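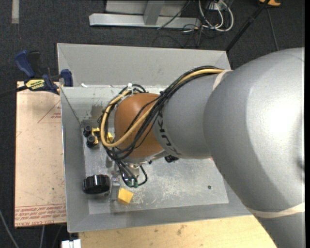
Why do towns store water in tanks on high ground? The height gives the water pressure, so it flows down through the pipes to homes without a pump at every street.

Search this book Go

Chapter 4
Moving Water Through a Town

The town of Farholm has 3000 residents and one main tank, set on a hill 64 feet above the square. Demand peaks at 7 in the morning and again in the early evening. The tank fills overnight, when few taps are open.

In this chapter you will trace water from the well to the kitchen sink. You will learn how pipe width affects flow, and why old iron mains lose pressure - a problem Farholm's engineer, Helge Magnusson, met in his first June on the job. Section 4.1 begins with the well.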